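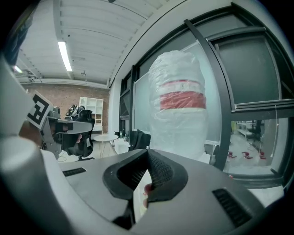

Dostoneo T3 stuck in boot loop after interrupted update

fnijs
2019-09-06
Tablet lost power partway through the over-the-air update. It now shows the logo, restarts, and repeats. Recovery opens with volume up + power. Wiping the cache partition made no difference. Battery is 3000 mAh and was at 40 percent when I started. I would like to keep the files on internal storage if possible. Is a full flash the only option left?

kubo_d
Don't factory reset yet. Which build was it on, and which build was it updating to? If only the system partition is damaged, you can write that one from fastboot and leave userdata alone.

fnijs
From 2.1 to 2.2. The recovery header still says 2.1.

Basau
Just flash the full package with the vendor tool. Partial flashing on these is a waste of an evening. I have done it both ways and the full package comes up the first time.

kubo_d
The full package formats userdata. She asked to keep the files.

Basau
It formats userdata if you leave the box checked. Uncheck it.

rsugawara
On the older version of the tool, yes. In the current one the box is grayed out when the package contains a userdata image, and the 2.2 package does. You would have to edit the scatter file and remove that entry. I wouldn't suggest that as a first attempt.

fnijs
Bootloader is locked. Does that rule out fastboot?

kubo_d
For writing system, yes. Unlocking also wipes the device. Try sideloading from recovery instead:

1. Download the 2.2 update zip, the incremental one, for your exact model number.
2. In recovery choose "Apply update from ADB".
3. On the computer run: adb sideload update.zip
4. Leave it on the charger until it returns to the menu.

If it stops with a status 7 error, post the last lines of the log.

Basau
Incremental will fail. It checks the hash of every block against 2.1, and her system partition is half written.

rsugawara
Agree with Basau on this. Use the full OTA zip, which isn't the same file as the flash tool package. It rewrites system and boot and doesn't touch userdata.

kubo_d
Fair point, I had the wrong file. Full OTA, same steps.

fnijs
Found the full OTA. Sideload stopped at 47% and the tablet went back to the recovery menu. No error on the tablet. The computer says "Total xfer: 1.00x".

rsugawara
That is a normal finish. The percentage on the computer often ends there. Reboot and give the first start around 2 minutes or more.

fnijs
It booted. Files are there. Build shows 2.2. Copying everything off now.

Basau
Still quicker with the scatter file.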